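Module 3: Keeping Parish and Town Records
Handout for Session 8

1. Purpose of the session

Students will learn how a local record office receives, lists and stores papers given by the public. Reading for this session is the Urnow guide, chapters one and two. The chapter on maps may be left until May.

2. Taking in a deposit

Every deposit is entered in the register before any bundle is untied. The entry gives the depositor's name, the number of items and any limits on access. The Setiawan deposit, used in class, holds 147 letters and one rent book.

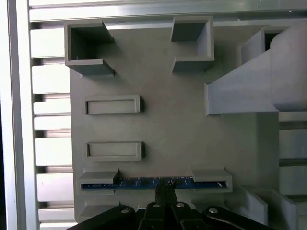
3. Original order

Papers should be kept in the order in which they arrived - even where that order seems careless. A rent book found among letters may show who dealt with the rents. Students should note any change they make in pencil on the wrapper.
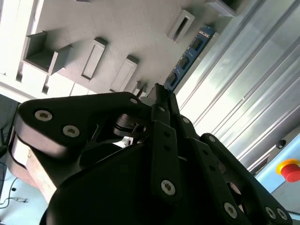 Dranmont, May

The office here has finished listing the Lellau estate papers, which come to 420 items. Tenancy agreements are listed singly and receipts by bundle. Where a date is missing, the list gives "undated" and no guess is offered. Students may consult the list on request, but the papers themselves remain closed during repair.

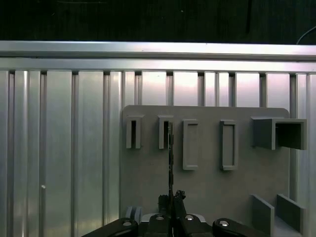
Pushpa Kanaujia asks whether listing receipts by bundle hides too much from family historians, who search mainly by surname. The point is a fair one and will be taken up in the seminar. Please bring a sample entry for one bundle, with surnames added.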